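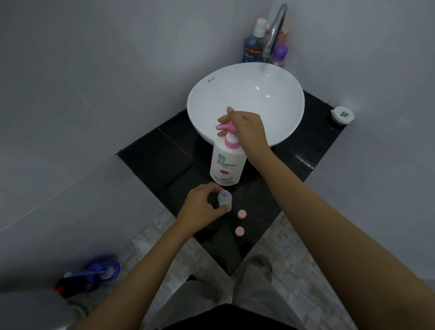
Travel Refill Notes – README

Hi! These are my notes on filling small travel containers from big pump bottles, plus a log of how each one went. It started as a text file on my phone, then Hubert Bielecka asked for a copy, then Remo Serra wanted it as a proper folder, so now it has a README like a grown-up project. I pack for two people and I hate buying tiny bottles at the airport, and that's pretty much the whole motivation.

What's in the folder

refills.csv – one row per refill, 673 rows right now
containers.csv – one row per container, 36 of them (yes, I know)
leaks.txt – free-form complaints
labels.txt – the wording I put on the lids, in case you want to print your own

The columns in refills.csv

product: whatever the big bottle says on the front, typed the way it's printed, so Shokubutsu stays Shokubutsu. I don't translate labels and I don't guess at the ones I can't read.

kind: body wash, shampoo, lotion, mouthwash or other. If a bottle claims to be both shampoo and body wash I go with whatever we use it for at home.

container: the short name from containers.csv. The jars are J1, J2 and so on, and the squeeze tubes start with T.

pumps: full presses of the pump head. A half press gets rounded up. Mouthwash gets poured, so that column is blank for it, please don't read blank as zero!

spill: none, drip or mess. A drip is anything I can wipe with one finger.

note: anything else. Some of these are long and a few are about the weather.

How I do a refill

I do it at the bathroom counter, right by the sink, big bottle at the front and the little container close up against it. Lids come off first and go where I can see them, because I've sent a J3 lid down the side of a cabinet and it's still there. One hand holds the container, the other works the pump. If the container is light (the little plastic ones really are) it'll skate away from you on a smooth counter the second the pump pushes back, so hold on to it.

Go slow with the first press. A pump that hasn't been used in a while spits, and it spits sideways. I stop a little below the rim – with lotion I leave a bit more room – then wipe the rim with a dry tissue before the lid goes on. A soapy thread is the number one cause of leaks in leaks.txt, way ahead of cracked lids.

Rinse between products. I used to skip this if the two things smelled alike, and then I got a jar of something that had separated into layers by the time we got to the hotel. Row 212, if you like that sort of thing.

About the containers

Most came in sets. The Zollico jars have wide mouths and are easy to clean, but the lids are all the same size and color, so label them. The Durent tubes are better for anything runny. I had six Greco jars and I'm down to two, partly my fault, I put them through the dishwasher. Frosted or see-through ones get my vote every time, just so I can check how much is left without opening them.

Known problems

Pump sizes vary a lot between brands, so don't compare the pumps column across products. I should have weighed things from the beginning and I didn't.

Everything before row 90 was typed in from paper, and my handwriting has J1 and J7 looking like twins. Murray Kingi went through and fixed the ones he could.

There's no sunscreen in here. I keep it in its original bottle and you should too.

Using it

Take whatever you want, change it, print it, no need to ask. If you send me rows of your own I'll add them with your initials in the note column. Sherif Benjelloun's batch came in May and is mostly shaving cream, which has been a real education. Please keep the column order, and please tell me if the lid leaked on the way home as well as on the way out!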